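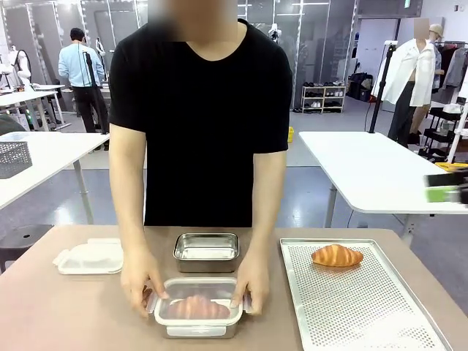 Aula 4 – Demonstrar uma tarefa com as próprias mãos

Apontamentos de apoio à aula de 11 de outubro de 2023
Docente: Yesenia Llanos

Na semana passada ficámos a meio da conversa sobre as formas de ensinar uma tarefa a um robô, e prometi que hoje pegávamos num caso bem caseiro: guardar croissants em caixas de aço inox com tampa de plástico. Parece coisa de pastelaria, eu sei, mas quem já tentou ensinar isto a um braço com duas pinças sabe o trabalho que dá (e quem ainda não tentou vai descobrir no laboratório!).

4.1 Três caminhos

Recordo os três que vimos, com os nomes que vamos usar até ao fim do semestre:

Ensino cinestésico – pegamos no braço do robô e levamo-lo pelo percurso. É intuitivo, mas com dois braços ao mesmo tempo torna-se cansativo.
Teleoperação – comandamos o robô à distância. As posições das juntas ficam logo registadas, e em troca perdemos muito do tato.
Demonstração humana direta – a pessoa faz a tarefa com as suas mãos e o sistema aprende a partir do vídeo. É o caminho mais rápido de gravar e o mais difícil de traduzir para a máquina, que não tem os nossos dedos.

4.2 A tarefa, por etapas

1. Pegar no croissant que está no tabuleiro perfurado, sem esmagar a massa.
2. Pousá-lo ao comprido dentro da caixa aberta.
3. Trazer a tampa e alinhá-la com os bordos.
4. Segurar a caixa pelas duas pontas e fechar as patilhas dos lados curtos.

A quarta etapa é a minha preferida, confesso. As duas mãos têm de trabalhar uma contra a outra: se só uma fizer força, a caixa foge pela mesa fora. Quando repetirem isto por teleoperação, vão sentir falta da resistência do plástico, e é bem possível que apertem de mais nas primeiras tentativas. Não desanimem – acontece a toda a gente, a mim também me aconteceu.

4.3 Conselhos para quem demonstra

Façam os movimentos um pouco mais devagar do que em casa, mas sem parar a meio. Variem a posição do tabuleiro e da tampa de uma repetição para a outra. E guardem as tentativas falhadas numa pasta à parte, com uma nota sobre o que correu mal; vamos precisar delas em fevereiro.

4.4 Para o laboratório

Cada grupo entrega 40 demonstrações diretas e 31 por teleoperação, com um máximo de 60 segundos cada. Usem a ferramenta Brikden para marcar o início e o fim de cada etapa. No relatório, comparem as duas séries na etapa 4 e digam onde a força aplicada vos pareceu mais difícil de transmitir.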